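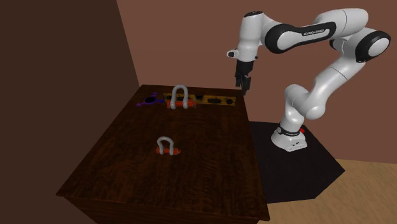 When Guerra, a maker of lifting hardware, set out to automate its kitting bench, the first quote covered one arm and one gripper. Thirumalai Rao, who runs plant engineering there, sent it back. The purchase, he says, was never going to be the hard part of the budget.

His revised plan puts simulation ahead of hardware. A model of the cell, built by the integrator Trunemetti, is used to test reach, table height and finger clearance before any order is placed. Rao set aside 100 engineering hours for it and expects to use them all. The model has to settle 30 part layouts, mixing shackles with hand tools and other bench items.

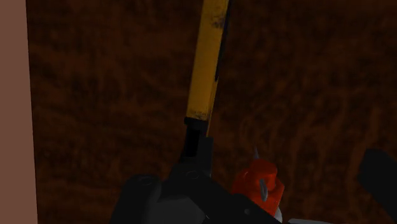

Simulation render: Trunemetti

Clearance drives much of the cost. Shackles have pins that stick out past the legs, and a long tool such as a spirit level limits where the fingers can come down. Wider fingers hold heavy parts better but need more open table. Guerra has priced 4 finger sets at $1,079 each - spares not included - and will buy only those the model supports.

Cameras are on a separate line. Rao wants one view of the whole table and one close to the gripper, and the supplier, Memis, quotes mounts and cables apart from the units. Buyers often miss that.

Floor work, guarding and operator training come out of next year's money. The arm itself is to be ordered in January, with a second cell left unfunded until the first has run a full quarter.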